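Student Ambassadors Wanted for the Coming School Year – Clulia Credit Union

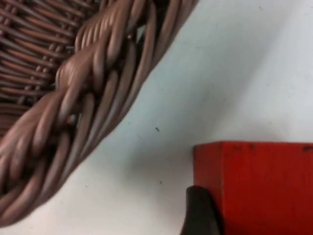

Who we're looking for

Clulia Credit Union is choosing nine students to be our ambassadors on campus this year, and we'd love to hear from you! If you're enrolled at Destadmont College or at the Tomby technical campus, full time or part time, in any subject at all, you can apply. We've had great ambassadors from nursing, welding, music education and accounting, and one who changed her major twice while she was with us and was wonderful the whole way through.

You don't need to know a thing about banking when you start. You do need to like talking to people, and you need to be the kind of person who writes back when someone sends a message. If you already run a club, play on a team, work the front desk in your dorm or organize the carpool from Tomby, tell us about it, as that's exactly the sort of thing we get excited about.

To apply you should:

Be at least 18 and enrolled for both semesters
Be in good standing with your school (we don't ask for your GPA)
Be free for the training days in August
Have 5 hours a week to give during the semester, some of them in the evening

You don't have to be a Clulia member to apply. International students are welcome, but please check with your school's international office first about whether you can accept paid work, and send us what they tell you along with your application.

What ambassadors do

Most of the job is being around and being helpful. You'll host a table at the club fair and at move-in, help first-year students open their first account if they want one, and run small money evenings in the dorms with a partner. Past evenings have covered reading a pay stub, splitting rent with roommates, what a credit score is made of, and how to spot a fake landlord. The fake landlord one fills up every time, and we'd like to run it more often this year.

You'll also bring us ideas. The late opening at our Destadmont branch during finals came from an ambassador, and so did the plain-language loan sheet that every branch now hands out. Ambassadors meet with branch staff every month, and there's always room on the agenda for something you noticed, something that annoyed you or something your friends keep asking about.

There are no sales targets. You won't be paid by the account, and you won't be asked to message your friends about a credit card. If a student comes to you with a question about their own money that you can't answer, you'll pass them to a staff member, and we'll show you how.

What you get

Every ambassador earns an hourly wage, paid every two weeks, for events, training and meetings alike. Travel between the two campuses is paid as well. At the end of the spring semester, each ambassador who has served both semesters receives a $1,000 award toward tuition, books or a student loan balance – your choice.

You'll also have a mentor from our staff. We try to match people by interest, so if you're curious about design, lending, IT, fraud prevention or running a branch, say so in your application. Mentors and ambassadors usually meet over lunch, and you can ask to sit in on a working day in any department.

And you'll have each other. The group gets close quickly! Ambassadors from earlier years still come back for the spring dinner, and several of them now work with us full time.

Training

Training takes place over 2 days in August at our main office in Destadmont, starting at 9 a.m. each day. Lunch is provided, so please let us know about allergies or anything you don't eat. The first day is about Clulia, privacy and how accounts work. The second day is practice: you'll run a short session in front of the rest of the group and get friendly feedback. People tend to be nervous about that one beforehand and cheerful about it afterward.

How to apply

Pick up an application at either Clulia branch or at the student center desk on your campus. Fill it in and add the following:

A page, or a video of up to two minutes, telling us about something you got other people to join in with
The name of a teacher, coach or supervisor we can call
Your class schedule, if you have it already (a rough one is fine)

A phone video is perfectly good. We're listening to what you say, and editing won't earn you any extra credit.

Return everything to the branch by 5 p.m. on the closing day printed on your form. We'll invite a number of applicants to a relaxed group conversation and then a short one-on-one chat. Everyone who applies will get an answer from us, whether it's a yes or a no.

Students who applied before and weren't chosen are very welcome to try again. Two of last year's group got in on their second application.

Questions

Máté Virág runs the ambassador program and is happy to talk before you apply. Ask for him at the Destadmont branch, or stop by the Dudás Room in the student center between 2 and 5 p.m. during orientation. If you need the form in large print or any other help with applying, let Máté know and he'll set it up with you.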